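Two-arm garment cell, Clamdale
Weekly safety check, with comments
Done after the late release fault in March

I've kept to the usual sheet, but there's more scribbling than normal because of what happened. Short version for anyone who missed it: one gripper was told to open and didn't, the other arm carried on with its half of the job, and the belt got pulled tight between them until the Pumik controller tripped on force. Everyone was fine, and so was the belt. I'd still like not to see it again!

1. Emergency stop, front post
Result: PASS
Pressed it with both arms moving at slow speed. Both stopped, and neither moved when I twisted the button back out. Good.

2. Emergency stop, rear post
Result: PASS, with a moan
Works fine, but somebody had parked a trolley in front of it again. Trolley moved.

3. Grip and release on thick fabric
Result: FAIL, then PASS after adjustment

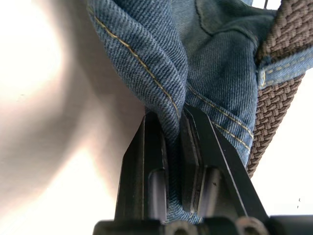 Release was my main worry going in, so I ran this one far longer than the sheet asks: 156 closes and opens with the arm held still. On the old setting it hung on late six times, all on bulky grips. Flat cloth never bothered it. Give it a thick rolled fold of denim, twisted down tight into the gap between the fingers, and there's a lot more for the pads to let go of than the settings allowed for. I lengthened the opening wait and made the arm check finger position before it moves off. Ran the lot again — no late ones. I'm calling it a pass but leaving the item on next week's sheet as well.

4. Force trip
Result: PASS
Tested by hand against the spring gauge from the Theodorakopoulos kit. Both arms tripped where they should. This is the bit that saved us, so I was glad to see it behaving.

5. Distance between the two arms
Result: PASS, comment below
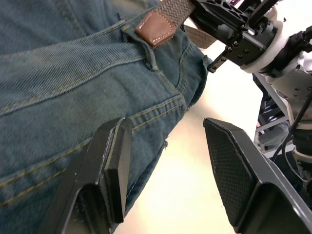

Minimum spacing is one of those numbers we set on day one and then never looked at. Ours was written for folding, where the arms stay well apart, and belt work is a different animal. You've got one open gripper right in against the denim, and the other arm coming over the top with its fingertip just by the belt, near that little leather tab. I've put in a separate slow zone for anything closer than 270 mm, and in that zone neither arm may pull until the other one has reported its fingers open or shut. It makes the job slower. I can live with that, and I expect Ganier can too once they've read the fault note (they've had their copy).

6. Finger pads and screws
Result: PASS, pads to be watched
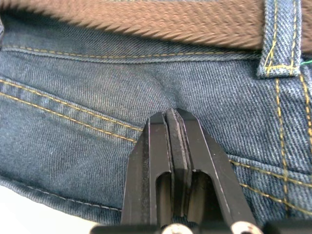

Item 6: grip below the waistband, pads worn at the upper ends.

Put a key on every screw I could reach and found nothing loose. The pads have some life in them yet, but the wear has to be part of the sticking story, or at least I can't rule it out. New pair on order from Pumik. Please don't swap just one side when they come, do both together.

7. Cables and hoses
Result: ACTION NEEDED

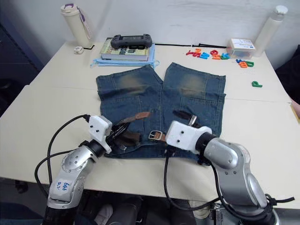
Cable runs aren't what caused the fault, but I had a proper look while I was down there and I'm not thrilled. They want clipping back to the arms with enough slack for the wrist to turn and no more. The bundle under the right-hand gripper drapes over the front edge of the table, and the left one loops out over the edge too, so either could catch on a corner or on a person walking past. Clips and sleeving within 72 hours, please, and slow speed only until it's done. I'd also like the back of the table kept clear during runs: bottle, book, game controller, foam letters, the lot. There's a green P sitting well forward of the others, and I don't fancy that under a moving wrist.

8. Floor and access
Result: ACTION NEEDED
Underneath the table needs a tidy. If an arm has to be freed by hand, you want to get to the front without stepping over things.

9. Restart after a trip
Result: FAIL
My least favourite finding. After a force trip the cell will let you restart with a gripper still closed on the garment, and it doesn't say a word about it. I tried it twice at slow speed and it was happy to go both times. Until there's a software fix, the rule is: look at both grippers, open them from the pendant, lift the garment clear, then reset. I've taped a card to the pendant saying the same.

Overall: cell may run at slow speed with someone at the front post. Full speed is off until items 7, 8 and 9 are closed. Item 3 to be repeated with the new pads fitted, same fabric, same number of closes.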